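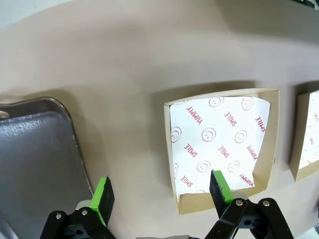 How to Check a Restaurant Bill Before You Pay It

Most advice on this subject tells you to "review your receipt carefully." Fine, but what does that mean when the print is gray and tiny and four people are putting their coats on? I have eaten out for work for most of my adult life, and I no longer trust any total I haven't looked at myself. The method takes a minute or so and doesn't require an app.

Step 1. Read the items before the numbers

Start with the names of things. The mistakes I find are mostly dishes that belong to another table, or one drink rung up twice. If you look at prices first, your eye slides straight down to the total and you'll miss the second iced tea.

Step 2. Look for lines you didn't order

Service charge, kitchen fee, wellness fee, packaging fee, card fee. Some of these are printed on the menu in small type and some aren't. Ask what each one is. "It's standard" doesn't answer the question. At a counter place called Keltari I was once charged a packaging fee on food I ate standing up at their window, and they took it off the moment I asked. I doubt they took it off for anyone else in line.

Step 3. Find out if the tip is already in there

Look for "gratuity," "service," or "auto grat," usually just above the tax. Large parties get this most often, but I've seen it on a bill for two. If it's there, the blank tip line underneath is extra. Leave it empty or don't, but know which one you're doing.

Step 4. Do the tip yourself

The suggested amounts at the bottom are often worked out on the total after tax. On a $60 meal the difference is small change. On a $150 group dinner it starts to be worth the trouble. Take the subtotal, move the decimal point one place to the left, and double it. You now have 20 percent and can go up or down from there — no screen needed.

Step 5. Split it last

Splitting a wrong bill just gives everyone a share of the mistake. My friend Harish Shukla likes to divide things up as soon as the folder lands, and he has overpaid at some very nice places. Fix the bill, then split it.

Step 6. Check your card a few days later

A pending charge often shows the amount before the tip. Wait until it clears and compare it to your copy. If you threw your copy away, you have nothing to compare it to, so take a photo of it at the table.

What about the bill-scanning apps?

I tried one called Jivum. It read a 3 as an 8 and missed a discount completely. Maybe it has improved. I'd still want to read the bill myself, and then I'm not sure what the app is for.

If you do find a mistake, point to the line and say "I don't think this one's ours." Most servers will fix it on the spot. If they argue, ask for the manager before you hand over a card, since getting money back later is a lot slower.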